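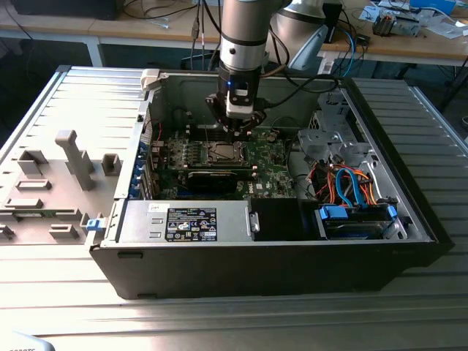 The owner of Rellodeo, a repair counter in the town of Cusi, opens at 8 and has usually been up since 5. She bought the business from her uncle for $3600, tools and shelving included.

"He thought I'd last one winter," she says. "The first January I had 30 customers all month, and a lot of them only wanted a charger."

Most of her work now is older desktops. People bring them in after they've been told to buy new, and she charges $80 to look one over. If the repair costs more than the machine is worth, she tells them so.

"I lose money on that talk. But they come back with the next one - or their sister does."

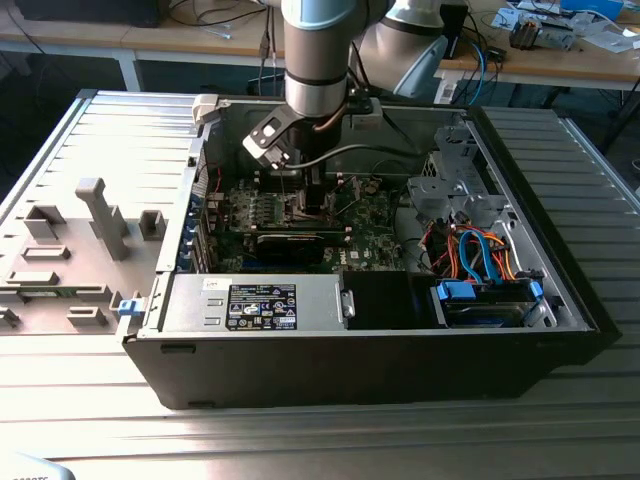

A desktop tower opened up on its side, with the graphics card in place.

Parts are the hard part. She used to order from Janis, a wholesaler two hours away, until it stopped selling to small shops. Today she buys used stock in mixed boxes and sorts it at night.

Would she hire someone? She has thought about it. Rent went up last year, and she would need another $2000 a month to pay even a part-timer.

"I'd like a day off," she says. "I'd spend it asleep, probably. Then I'd come in and check the phone."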